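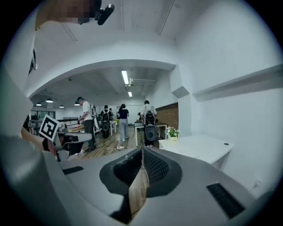 Radu Radu wrote in to ask if he could join mid-semester without ever having touched a robot, and whether he'd just be in the way. Yes to the first. No to the second. Most of what people email us is some version of that, so the answers are on one page now. Last updated 9 May 2022.

# Oltby Manipulation Club — FAQ

## Joining

### Who can join?

Any enrolled student, any major. Grad students too. Alumni can come to open sessions but can't check out hardware, that's an insurance thing and we've already argued it.

### Do I need to know how to code?

Not for collecting. If you can hold a gripper and put a cup on a saucer you can collect. Coding helps if you want to be on the training side or the replay side. Plenty of people come in through collection and drift over.

### I missed the intro meeting. Now what?

Come to any open session, tell whoever has the clipboard that you're new. You'll get the short version of the talk. Slides are in the shared folder under `intro`, ignore the ones marked old.

### Is there a fee?

20 dollars a semester. Goes to tape, batteries, finger pads and replacement cups. If that's a problem say so and we'll drop it, no form.

### Can I just watch first?

Sure. Stay out of the aisle if people have backpacks on. They turn around fast and forget how deep they are.

## Sessions

### When are they?

Tuesday and Thursday evenings, big room, through finals. The schedule on the old wiki is wrong, please stop using it. The channel topic has the right one.

### How long is a session?

Two and a half hours including setup and teardown. Teardown is part of the session. Leaving before teardown doesn't count toward your hours. Yes, even if you have a midterm — swap with somebody.

### What do I do when I get there?

1. Sign in on the clipboard.
2. Take a pair of grippers. Check that left and right have the same number on the tape.
3. Check the markers. Flat, clean, no curled corners.
4. Get a task card.
5. Do the calibration wave. Slow. Slower than that.
6. Start.

### Why does everyone get so worked up about the markers?

The black and white squares on the grippers are how we recover where one hand is relative to the other. Thumb over a marker = we lose that hand for those frames. A curled corner is worse, it gives us a pose, just a wrong one. We lost most of a November session to one bad print and only found out weeks later, in replay.

If yours is peeling, don't tape over it. Clear tape shines. Get a new one out of the drawer.

### What should I wear?

Whatever. Short or pushed-up sleeves are easier. No bracelets or loose watch straps on the gripper hand. Flat shoes if you're doing a carry task.

### Do I have to wear the backpack?

Only for the walking tasks. Tabletop tasks can be done without one if there's a long enough cable. If you do wear it, do up the chest strap, and get someone else to check it before you bend over anything.

### It's heavy / my shoulders hurt.

Take it off. Max two cards in a row with a pack on, then trade. Not a toughness contest. Anyone who tells you otherwise, send them to Santosh Solanki.

### Can I talk while recording?

Yes. We strip the audio. Just don't look up at the person you're talking to, the cameras on the grippers go wherever your hands go and hands follow the head more than you'd think.

## Task cards

### What's a task card?

An index card with a start state, an end state, and how many repeats. Example:

> **Card 14.** Start: cup on its side, saucer to the left. End: cup upright on saucer. Repeats: 3. Move the saucer between repeats.

That's the whole thing. It doesn't tell you how. Do it how you'd do it, within reason (one hand per object unless the card says both).

### I messed up a repeat. Delete it?

No! Don't delete anything. Say "bad" on the tag button, long press, and go on. Recoveries are useful — if you drop the cup and pick it up and finish, that's a good episode, tag it `recovery` and not `bad`. Bad means you stopped, or someone walked into you, or the gripper froze.

### How fast should I go?

Slower than normal, faster than you're going right now. New people all do the tai chi version. If closing the fingers takes you longer than it takes to say "closing", speed up a bit.

### Can I write my own cards?

Please. We are so sick of cups. Drop it in the card box, someone will test it. Two rules: nothing sharp, nothing with liquid in it. The liquid rule is newer than you'd hope.

### What happened to the folding cards?

Pulled until the new finger pads come. The old ones slip on thin cloth and everybody was developing weird scooping habits to get around it, which then showed up in the policy. Towels should be back after the Gradik.

## The data

### How much do we have?

2,651 episodes that passed checks as of this update. 331 of those are two-handed. That second number is the one we want up. If you have a choice of card, take a two-handed one.

### Where does it go?

Onto Luik, our storage box, same night. Whoever closes the session does the upload. Don't take cards home "to upload later". That is how cards end up in the wash.

### Am I identifiable in it?

Faces get blurred before anything leaves Luik. Hands and clothes don't. If you don't want your hands in a shared dataset, tell us at sign-in and we'll give you a job off camera, there's loads. You can also ask later to have your episodes pulled. Use the number you signed in under, it makes it so much quicker.

### What about people in the background?

Same deal, they get blurred too. The blur script is agressive and sometimes gets a coffee mug. We'd rather have that.

### Can I use it for my class project?

Yes if your in the club and you've done at least one session. Credit the club, tell us what you found, don't repost the raw files. For a thesis, ask first so we can sort out which version you're citing.

## The Gradik

### What is it?

The student competition we're collecting for. Tabletop tasks, your policy runs on their arm, not yours. Teams find out the object set the day before. So memorizing our own cups gets you nowhere, and that's why the cards keep making you move stuff.

### How are teams picked?

Hours first, then what you want to work on. Each team needs a replay person, a training person and a person who can stay calm. One human can be two of those. Sign-up sheet is pinned in the channel.

### Do we have our own arm?

One. It's in the side lab and it's shared with the Morum project, so book it. Slots are an hour. If Morum's sign is on the door their slot ran over, give them ten minutes and then knock.

### How did we do last time?

Fourth. Good on pick and place, terrible on the drawer. All our drawer data was from one drawer. We own more drawers now.

### Can I come along if I'm not on a team?

If there's a seat in the van. Non-team people do load-in and load-out.

## Troubleshooting

**Gripper light is blinking.** Battery. Swap, redo the calibration wave, new card number.

**Light's solid but no recording.** Storage full, almost always. Tell the closer. Do not format it yourself.

**Fingers don't close all the way.** Look down into the rubber cone first. Crumbs, tape, once a whole earring back. Blow it out, don't dig at it with a pen. If it's clean and still won't close, red bin.

**One finger wobbles.** Red bin. Don't tighten it, the insert strips.

**Left and right don't line up in replay.** You swapped halves with someone. Check the tape numbers. If they match, then it's a marker, see above.

**Backpack fan got loud.** Take it off and set it down with the vents clear. Let it settle before you start another card.

**Cables on the floor.** Pick a route along the wall if you can. If you have to cross the floor with a power strip, say it out loud to the room, every time someone new walks in.

## Odds and ends

### Can I eat in there?

Not at the tables. Ok by the door.

### Can I get course credit?

One unit, pass/fail, through the independent study form. You need a log of your hours and a two-page writeup. Writeups have been accepted with plots in them and rejected without. Include a plot.

### I broke something.

Red bin, sticky note, what happened, your name. No one gets charged for breakage. People do get grumbled at for unlabeled breakage.

### Who do I write to?

Hardware and anything to do with straps, packs, sore shoulders: Santosh Solanki. Everything else goes in the channel, you'll get an answer faster there than by email. We check the email maybe twice a week, less during finals.

### Can I add to this page?

Yes, it's in the repo, send a change. Still missing: how to print markers at the right scale, and where the spare chest straps went.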